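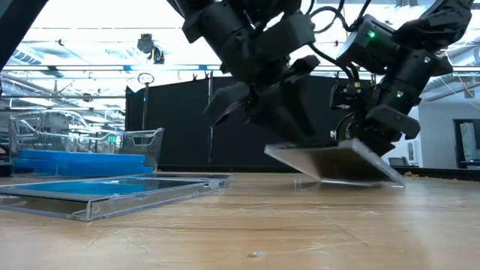 Light wood, the kind that shows every ring.

Water rings on a table

White rings are the easy ones. Rub in a little mayonnaise, go away for 2 hours, wipe it off with a soft cloth. Dark rings have gone deeper and want sanding: start at 150 grit, finish at 224 if your store is odd enough to carry it, otherwise 220 - the table won't check.

Always go with the grain. Oil it thinly the same evening. Coasters also work, I'm told, but you'd have to get my family to use one.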